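Search this site
Search
Go

Drirkent opens its big room for hire, desks included
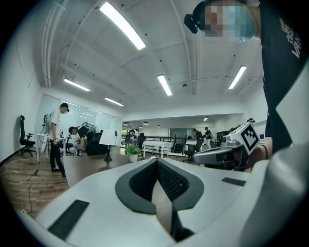

Itholm, October. Drirkent, the shared workspace above the old Zandard showroom, is opening its largest room to outside hire for the first time. It has a great deal of floor, a bright white ceiling and more strip lighting than most people will ever need. Anyone who has tried to read small print in a church hall in winter may wish to make a note of the address.

The room has been in daily use by Drirkent's own members since the showroom closed. Until now the only way to get in was to take out a full membership or to know somebody who had. From this month it can be booked by the half day, the day or the evening, and bookings can be made up to 30 days ahead.

"We kept being asked whether we had a proper meeting room, and we kept offering people the small one with the pillar in it," said Khanyisile Pretorius, who manages the building. "The pillar has now attended more meetings than I have. It seemed time to offer something else."

Those expecting exposed brick will be let down gently. The walls are plain, the pipework is on show, and the decorating budget went mainly on white paint. Deeper into the room the ceiling drops and there is a row of small dark pendant lamps, put up by a previous tenant with hopes of a café. The café lasted 3 months. The lamps have stayed on.

Hirers can have the desks where they stand or ask for them to be pushed back. The staff would like it known that they are happy to move desks before 9 am and a good deal less happy afterwards. Groups needing clear floor for workshops, dances, exhibitions or anything else that needs open space should say so when they book.

The full room takes 200 people standing, according to the licence. Ms Pretorius suggests that 200 people standing would be a mistake, and recommends fewer people and some chairs.

Chung, the lunch counter on the ground floor, will supply sandwiches and hot drinks to order. Orders need to be in by 10 am on the day. There is no kitchen upstairs, only a kettle, and the members are protective of it.

Local groups in Itholm may use the room for 2 hours free of charge once a month, provided they leave it as they found it. A sheet by the door explains how it was found. Drirkent asks that tape be kept off the floor and the paintwork, having spent much of the summer removing the last lot.

Viewings are held on weekday afternoons and do not need an appointment. Visitors should ring the upper bell. The lower one belongs to Chung and will get you a menu.

For rates and bookings, contact Khanyisile Pretorius at the Drirkent front desk.

ENDS

Recent items
Lift back in service, slowly
Bike rack: the final position
Chung extends its soup hours
Small meeting room now at a lower rate
Lost property: please collect your umbrellas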